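Tips > Furniture > Tables and desks

Cleaning Kitchen Bathroom Furniture Laundry Workshop

Getting grey marks off a pale wooden table

by Myfanwy Lougher
14 comments | 40 shares

Pale tabletops show every grey mark. Pencil goes over the edge of the paper, a pot gets dragged along, someone leans a belt buckle on it. Most of these marks sit on top of the finish and will come off without sanding.

Start with the mildest thing. Wipe the top with a damp cloth and a drop of washing-up liquid, then dry it and look at it from low down with the window in front of you. Glare hides marks when you stand over the table, so move your head about a bit.
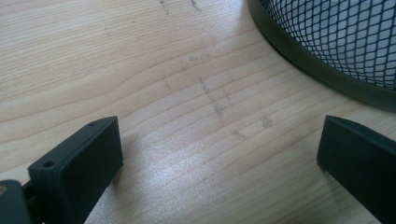 Next, try a clean white rubber – the soft sort, not the one on the end of a pencil. Rub along the grain with light strokes and brush the crumbs off as you go. Pencil usually lifts at this stage.

Darker scuffs may need a melamine sponge. Wet it, squeeze it out well and try it first on a bit of the underside that has the same finish. Two or three passes are enough. These sponges are slightly abrasive and will dull a shiny surface if you keep at it, and on veneer you haven't much to play with.

If your fingernail catches in the mark, it is a scratch and cleaning won't shift it. A wax stick in a matching shade will fill it.

Wire mesh pen pots and bins can scuff as well. Stick three small felt pads under the rim and lift the pot when you move it.

Comments (2)

Gwilym Sayce: Rubber worked on my desk. The sponge left a dull patch – wish I'd tested it.

Rhiannon Watkins: Does this go for oiled wood too?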